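Switching to a smaller apartment, month three

Posted 2025-11-19

We moved out of the house on Cheetham Street in August and I said I would write something once the boxes were gone. They are mostly gone. There are a few left in the hall closet and I have stopped looking at them.

The new place is 600 square feet. The old one was more than double that, with a garage. What I miss is the garage. Paint cans, the ladder and the good suitcase now live at my sister-in-law Raelene's, and she has asked twice when they are leaving.

Rent is the same every month, heating so far is lower. I paid $162 for gas and electric in the last two months together, and at the house that would not have covered one. December will be the real test.

The kitchen took the most getting used to. There is one drawer. I gave away the bread machine, the second set of pans and most of the mugs, and bought a rail for the wall to hang the things I use every day. It went up crooked and I left it.

Noise is fine. The man upstairs, Declan, plays records until ten and then stops. I can hear the bus from the bedroom but I slept through it after the first week.

Floors are wood all the way through, so I have put mats and rugs down where people sit. I still want something for the bedroom before it gets cold. If anyone has a wool rug they are tired of, write to me.

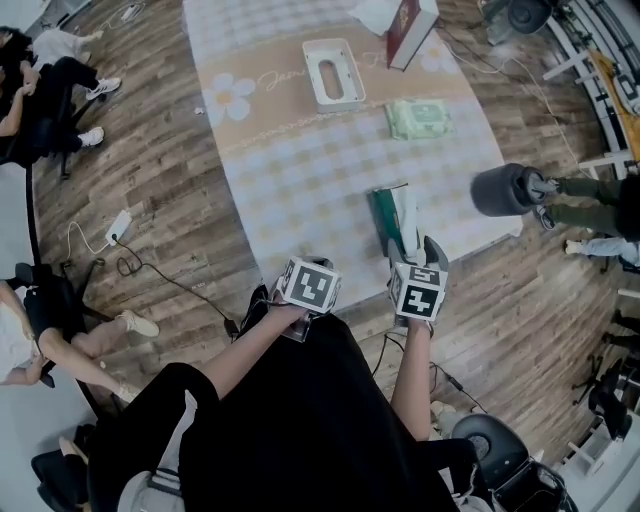
The daisy mat, with a pack of tissues on it.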